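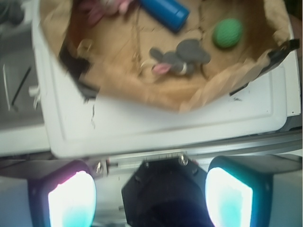 *Fig. 1. Paper bag, folded open, in a white plastic tray.*

**Packaging and Materials, week 7: Paper for bags and sacks**
Notes by Rongrong Jia

Please read before the seminar. The Gredholm text is long, so pages 50 to 64 are enough for this week.

## Why brown paper is strong

Most brown bags are made from kraft paper. In the kraft process, wood chips are cooked with chemicals which dissolve the lignin, and the fibers stay quite long. Long fibers hold each other well, therefore the sheet resists tearing. The brown color comes from the lignin that remains. Bleaching removes it, but it adds cost and can take away a part of the strength.

## Terms you must know

- **Grammage**: mass of one square meter of paper, in g/m².
- **Machine direction (MD)**: the direction in which the paper runs on the machine. Most fibers lie along it.
- **Cross direction (CD)**: at a right angle to MD. The paper usually stretches more in this direction.
- **Dead fold**: the ability of a sheet to keep a fold after you let go of it.

Students often mix up tear strength and tensile strength. Tensile is pulling the whole strip until it breaks. Tear is continuing a cut which was already started.

## For the seminar

1. Cut two strips from the same bag, one in MD and one in CD. Mark them before you cut!
2. Compare how they fold.
3. Write half a page on which direction you would choose for the height of a bag.

Mohandas Unnithan will take the second group, in room 169. Bring your own ruler.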